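몬테시노스 공동실험실, 피펫 팁 박스 정리 기준 바뀐다…5월부터 적용

2024년 2월 27일

몬테시노스(Montecinos) 공동실험실이 피펫 팁 박스 보관과 보충 방식을 손본다. 새 기준은 5월부터. 이용자 설명회는 그 전에 한 차례 열릴 예정이고 날짜는 아직 미정이다.

핵심은 간단하다. 쓰던 박스와 꽉 찬 박스를 한 작업대에 둘 때는 나란히 두되 쓰던 것을 먼저 비울 것. 빈 박스는 그날 안에 회수대로. 지금까지는 이용 팀마다 방식이 달랐다. 어떤 팀은 반쯤 쓴 박스를 선반에 도로 올렸고 어떤 팀은 빈 케이스를 모아뒀다가 월말에 한꺼번에 냈다.

실험실 운영을 맡은 브렌다 에체베리아(Brenda Echeverría)는 27일 이용 팀들에 돌린 안내문에서 "팁이 모자란 게 아니었다. 어디 있는지를 몰랐다"고 썼다. 지난해 말 재고 조사 때 나온 케이스가 모두 926개. 이 중 뚜껑이 없거나 금이 가서 버린 것이 29개다. 나머지는 세척해서 다시 쓰거나 납품업체로 돌려보내기로 했다.

문제가 된 건 반쯤 쓴 박스들이다. 조사 당시 선반 안쪽에서 개봉일 표시가 없는 박스가 줄줄이 나왔고, 언제 열었는지 확인이 안 돼 멸균 작업에는 쓸 수가 없었다. 결국 염색액 분주나 연습용으로 돌렸다. 새 걸 뜯어 쓴 팀은 새 걸 뜯어 쓴 대로 비용이 나갔고. 에체베리아는 이 부분을 두고 "한 해 내내 같은 물건을 두 번 산 셈"이라고 했다.

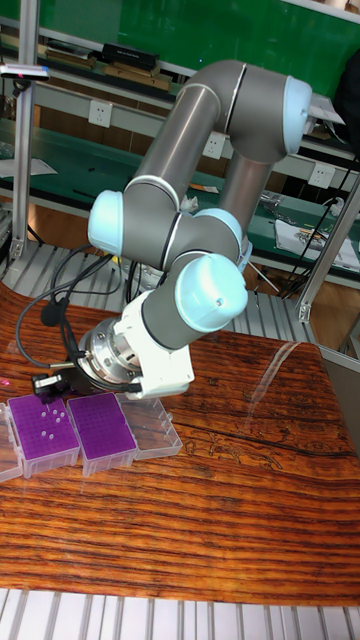
새 기준에는 작업대 위 배치도 들어갔다. 한 자리에 꺼내 둘 수 있는 팁 박스는 최대 2개. 그 이상 필요하면 선반에 두고 하나씩 내려 쓴다. 개봉한 박스에는 옆면에 날짜와 팀 이름을 적는다. 뚜껑에 적는 건 안 된다. 뚜껑끼리 바뀌는 일이 워낙 잦아서다.

팁 빼는 순서도 정했다. 한쪽 모서리에서 시작해 줄 단위로. 가운데부터 듬성듬성 뽑아 쓰면 다채널 피펫을 쓰는 다음 사람이 줄을 맞출수가 없다는 민원이 여러 번 들어왔다고 한다. 단채널 이용자들 사이에서는 반발도 있다. 한 이용자는 게시판에 "급할 때 줄까지 세고 있으라는 거냐"고 적었고 그 밑에 댓글이 꽤 달렸다. 운영팀 답변은 아직 없다.

용량별 색 구분은 그대로 간다. 당초 초안에는 선반 칸마다 색 테이프를 붙이는 안이 있었지만 빠졌다. 업체마다 케이스 색이 달라서 테이프 색과 어긋난다는 지적 때문. 대신 칸 앞면에 용량을 숫자로 크게 적은 표지를 붙인다. 표지는 코팅지로, 알코올에 지워지지 않는 걸로 다시 뽑는 중이다.

납품 쪽도 조정이 있다. 현재 팁과 케이스는 카미코(Camico)와 세티딕스(Setidix) 두 곳에서 들어온다. 카미코는 완충전 박스, 세티딕스는 리필용 팁을 맡아 왔다. 몬테시노스는 앞으로 리필 비중을 늘리겠다는 입장인데 구체적인 비율은 밝히지 않았다. 카미코 측은 협의 중이라고만 했다. 세티딕스는 빈 케이스 회수 차량을 격주로 보내기로 했으며 첫 회수는 5월 첫째 주로 잡혔다.

리필을 반기지 않는 팀도 있다. 세포 배양 쪽이 그렇다. 리필 과정에서 오염될 수 있다는 걱정. 운영팀은 배양실 물량은 당분간 기존대로 밀봉된 완충전 박스로 공급한다고 선을 그었다. 필터 팁도 마찬가지. 리필 대상은 일반 팁뿐이다.

재고 기록은 굴투스(Gultus)로 옮긴다. 실험실이 시약 관리에 이미 쓰고 있는 프로그램으로, 소모품 항목을 추가하는 식이다. 선반에서 박스를 내릴 때 단말기에 팀 이름과 용량을 입력하면 된다. 종이 대장은 5월 말까지 같이 쓰고 그 뒤에 없앤다. 대장이 없어지는 걸 아쉬워하는 사람도 있는 모양이다. 입력은 내릴 때만 하고 빈 케이스를 반납할 때는 하지 않아도 된다. 반납 기록까지 받자는 의견이 있었으나 번거롭다는 이유로 접었다.

시범 운영은 이미 했다. 2월 초부터 9개 팀이 먼저 새 방식을 써 봤다. 참여 팀 가운데 하나를 이끄는 쓰지 료타(Ryota Tsuji) 연구원은 "처음 며칠은 귀찮았는데 지금은 작업대에 올 때 뭘 먼저 집어야 하는지 안다"며 "날짜 적는 게 제일 도움이 됐다"고 말했다. 다만 펜이 자꾸 없어진다고. 운영팀은 선반 옆에 펜을 줄로 매달아 두기로 했다.

쓰지 연구원은 빈 케이스 회수대 위치는 바꿔야 한다고 했다. 지금은 출입문 옆 냉장고 뒤에 있어 처음 온 사람은 못 찾는다. 그러다 보니 빈 케이스가 작업대에 그냥 남는다. 운영팀도 이 지적은 받아들여 회수대를 세척실 입구로 옮기는 방안을 검토하고 있다. 자리가 좁아 카트를 하나 빼야 하는데 어느 팀 카트를 뺄지가 아직 안 정해졌다.

세척 담당 인력의 일도 조금 달라진다. 지금은 들어오는 대로 씻었지만 앞으로는 오전에 모아 한 번에 돌린다. 오후 늦게 회수대에 놓인 케이스는 다음 날 세척분으로 넘어간다. 케이스 안에 사용한 팁이 남아 있으면 세척하지 않고 해당 팀에 되돌려준다. 사용한 팁은 지금처럼 전용 폐기통에. 이건 바뀌는 게 없는데도 안내문에 굵은 글씨로 다시 들어갔다.

위반에 대한 벌칙은 따로 없다. 초안에는 경고가 쌓이면 선반 이용을 제한하는 조항이 있었지만 이용자 대표들 반대로 삭제됬다. 대신 날짜 없는 박스는 발견 즉시 공용으로 돌린다. 누가 열었든 상관없이. 자기 팀 물건이라고 나중에 주장해도 돌려받을 수 없다는 뜻이다.

외부 단기 이용자에게는 별도 안내가 나간다. 하루 이틀 쓰는 경우 개봉한 박스를 가져가거나 공용 칸에 두고 가면 된다. 공용 칸은 맨 아래 선반이고 용량 구분 없이 받는다. 요금은 박스 단위에서 줄 단위로 바꾸는 안이 나와 있으나 이번에는 빠졌다. 하반기에 다시 논의한다.

안내문 전문은 실험실 출입구 게시판과 굴투스 공지란에 올라와 있다. 의견은 운영팀 사무실에서 서면으로 받는다. 설명회 날짜가 나오는 대로 추가 공지 예정.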